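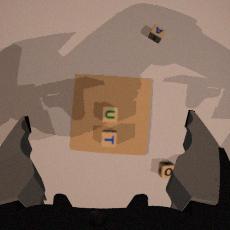

1/ 影子不是物体

仿真里的字母积木任务，我原以为两天能收工。现在是六月，窗外蝉都叫了，我还在跟影子吵架。开个串，记一下这段时间的感知和规划都折在哪里，顺便给以后的自己留个骂人的底稿。

2/ 任务本身小学生都会：桌上有一块方板，几个带字母的木块，按给定的单词把木块在板上排成一列。U 和 T 已经上了板，A 还远远地待在桌子那头，O 落在板外右下方，紧挨着右边那根手指。规划器对这个局面的评价是“无可行动作”。我对规划器的评价就不写了。

3/ 先交代家底。仿真和控制这一层叫 Joltine，内部工具，文档的最后一节标题是“待补充”，从我入职那天起就叫这个。感知模块叫 Clullow，任务规划叫 Bucur。三个名字谁起的已经查不到了，git blame 指向一次批量格式化。

4/ 问题一：分割。板子左上角压着一大片深色的影子，跟右上角亮的地方一比，简直是两种材料。Clullow 很认真地把板子切成了两块，一块“板”，一块“未知平面”，还给后者算了法向量。算得挺准的，跟桌面平行，毕竟它就是板子。

5/ 我的第一反应是关掉阴影。渲染配置里改一行，指标立刻好看，然后一上真机就原形毕露。这条路我去年走过，路上还有我自己留下的脚印。

6/ 第二反应是把阴影做得更狠。光源位置随机、强度随机、数量随机，让夹爪、木块都老老实实投影。于是就有了现在这种画面：桌面上大片灰影叠着灰影，板上两个木块背后再各拖一块有棱有角的褐色。看久了，我自己也会犹豫一下哪条边是真的。

7/ 训练集里阴影加重之后，板子被切开的情况少了很多。代价是网络变得疑神疑鬼，凡是深色的边都当影子处理，包括木块自己背光的侧面。A 那块斜着放，能看见两个面，左下那个面暗得快成黑的了。Clullow 大笔一挥：影子，删。剩下一个顶面悬在桌上，像一张厚度为零的麻将牌。

8/ 厚度为零的东西怎么抓？Bucur 给出了答案：把指尖降到桌面以下。Joltine 也给出了答案：碰撞检测报错，仿真终止，日志里打印一行“意外情况”。我觉得这行日志写得很克制。

9/ 修法很土：给分割头加了一路深度，再加一个几何一致性的损失。木块是立方体，这件事我们事先知道，没必要每次都让网络重新发现一遍。看到半个立方体就补全另外半个。有人会说这样不够端到端。是的，不够，但是能抓。

10/ 问题二：朝向。板上的 U 是横着的，开口朝右；T 也横着，一竖指向左边。读字母这件事对旋转要有容忍度，估计姿态这件事对旋转必须斤斤计较，而我当初为了省显存让它们共用了一个头。省下来的显存后来全用来跑排查脚本了。

11/ 共用头的表现很有性格。木块转 90 度，字母照样读对，姿态却原地不动，好像转的是我。原因翻出来也不体面：数据增强里旋转了图像，忘了旋转标签。这个 bug 在仓库里住的时间比我养的绿萝还长。

12/ 顺便说 O。圆的字母没什么朝向可言，印刷字体里上下颠倒基本一个样。姿态网络在 O 上的输出隔一帧翻个面，手腕就跟着来回拧，活像在开一个拧不开的瓶盖。现在的做法是给每个字母登记一个对称性，O 允许转半圈等价，损失取几个等价姿态里最小的那个。教科书第一章的内容，我到第 11 版配置才想起来翻书。

13/ 木块本体的抓取又是另一种对称：不看字母的话，转 90 度对夹爪来说都是同一个方块。所以抓取姿态和摆放姿态现在分开算。抓的时候挑手腕最舒服的那个，放的时候再认字母。两个角度之间差的那一截由 Bucur 记账。它以前不记账，于是抓得漂亮，放得随缘。

14/ 问题三：规划。U 和 T 挨得很近，中间只有一条窄缝，手指插不进去。要是想夹 T 的上下两面，靠 U 的那一侧就没地方下指头，只能换左右两面夹。人一眼就看明白了。采样式规划器的办法是把所有姿势都试一遍，全部撞上，再换个随机种子，怀着希望重来。

15/ 我给 Bucur 加了个预筛：采样之前先对每个候选抓取做一次二维的占用检查，指尖轮廓往俯视图上一盖，压到邻居的直接扔。便宜得不像话，写了不到一个下午，其中一半时间在给函数起名字。最后叫 cheap_check，评审的意见是“名字再想想”。没想，合了。

16/ 还有 O 这种贴着手指的。夹爪现在停的位置就已经把它的右边遮住了一点，感知看不全，规划不敢动，控制在等规划。三个模块互相礼让，像在电梯口。加了一条规则：目标被自己的手遮挡时，先沿着退出方向抬高 5 厘米，再看一眼。专业说法叫主动感知，我们的提交记录里写的是“把手拿开”。

17/ 抬手这个动作本身也闹过事。抬起来影子跟着变，板上的明暗边界整个挪了位置，Clullow 以为板子动了，Bucur 尽职地重新规划，新规划的第一步是把手放回去。于是手放下，影子回来，板子“复位”。这个循环可以跑到硬盘写满，我替大家验证过。

18/ 解法是给静态物体加状态滤波。板子没人碰就不许动，要它动必须有接触事件作证。影子没有接触力，所以影子的证词不予采纳。这一条写进了 Joltine 的世界模型，是整个项目里我最满意的几十行代码，可惜演示的时候谁也看不见。

19/ 工具方面的小教训。以前排查要开三个窗口，渲染图一个，分割结果一个，规划树一个，时间戳还对不上。现在 Joltine 里有个回放面板，拖一下进度条三边一起走。早该做的。每个仓库里都有一件早该做的事，通常就在待办列表第 2 条，因为第 1 条永远是“整理待办列表”。

20/ 回放面板带来的副作用：能清清楚楚看见自己的蠢。比如有个版本里，夹爪每次下探之前都要在半空停一下，我一直当成控制器在做平滑，还在周报里夸过它。打开面板一看，是 Clullow 在那个时刻重新加载权重。每次都加载。周报已经发出去了。

21/ 有人问为什么不直接上大模型，一句话让它把单词拼出来。试过。它对该先拿哪块很有见解，说得头头是道，步骤清楚，语气温和，指尖怎么躲开隔壁木块一个字没提。现在它负责把单词拆成字母顺序，这个岗位它很胜任，我用一个 for 循环也很胜任。

22/ 目前的状态：亮暗分裂的板子能认成一块，侧面全黑的木块有了厚度，贴着手指的木块知道先让开再看。还没好的是那些真正难缠的画面，木块半个身子在影子里，影子边缘又恰好跟木块的棱平行。分割边界会顺着影子滑出去一截，抓取中心跟着偏。

23/ 下一步打算把光源方向也当成要估计的量，让网络自己解释影子是谁投的。能说出主人的影子就不算边。听着很美，我已经准备好两周后回来更新它是怎么塌的。

24/ Ploltside 那边的真机台子排到下午三点，今晚先把新配置挂上去跑一轮仿真。配置文件名 final_v11_real。前面的 final 们都还在文件夹里，我没删，留着作对照组。

25/ 补一条，刚才评论区问 Bucur 的预筛能不能单独拿出来用。能，依赖就一个数组库，输入是俯视占用图加指尖轮廓，输出是一串真假值。等我把函数名再想想就放出来。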